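Toy rotation, the quick version. Written up for the parents at Grindthorpe playgroup who keep asking me for it, and typed at nap time so excuse spelling.

Basic idea: fewer toys out, swap them on a schedule, kids play longer with each one. You need a closet shelf, a few bins and one evening in November before the holiday stuff lands. That's it.

## 1. Dump everything in one place

All of it. Under the couch, car, bath, diaper bag. Pile it up before you sort. If you sort room by room you'll end up with four half-sets of blocks and no idea where the rest went. I did this once. Took me until spring to find the missing train track.

Don't let the kids help with this part. Sorry. Everything becomes a favorite the second you touch it.
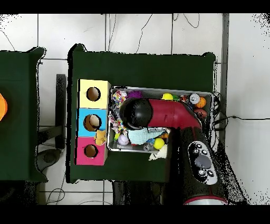 ## 2. Sort by how it gets played with

Not by color, not by brand. Groups I use:

- things you throw or roll
- things you hug
- things you build with
- things for pretend (food, cloths, dress up)
- puzzles and anything with peices

Broken goes in the trash now, not "later". Outgrown goes in a bag by the door. Ye-rin Cheon runs our swap shelf and will take most things if they're clean and complete. No slime.

Check small stuff against your youngest kid, not your oldest. If it fits through a toilet paper tube it goes up high.

## 3. Make the sets

Three sets is plenty. Each one gets a bit from every group, so no week is all puzzles. I put 14 toys in a set. Some families do more, fine, but try it small first.

Odd fabrics count as toys. Dish cloths, scarves, an old pillowcase. Mine get more use than the doctor kit ever did.

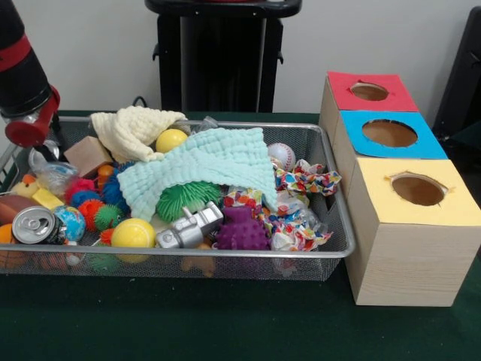 Label the sets A, B, C with masking tape and write the date you put them away. Skip the fancy labels, they peel. Write on the tape, stick it on the short end so you can read it on the shelf.

Comfort toys stay out of rotation. The bedtime bear is not in set B. Learned that at 2 a.m.

## 4. Put two sets away

Out of sight means behind a door. Clear bins on an open shelf don't work, they'll just point and yell. Top of the closet is good, garage ok if it's dry.

The set that's out goes in something low and open, no lid. Kid should be able to see what's in there and dig.
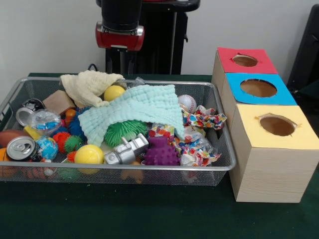 *Mixed basket, boxes to the side.*

## 5. Swap

Every two weeks or so. Do it after bedtime. If they're still deep in something, leave that one out and swap the rest. Boonmee Intarasuk swaps only when her twins start fighting over the same truck, which also works.

Wipe hard toys while you're at it, soft ones in the wash, cold, in a pillow case tied shut.

## Stuff people ask

**They asked for a toy that's packed away.** Get it. One in, one out.

**Grandparents bring more.** New things go straight into set C unless it's a birthday. Be nice about it.

**Cleanup?** One container, everything in, done. Dont make a three year old sort.

Shelf sign-up for the next swap is on the clipboard by the coats.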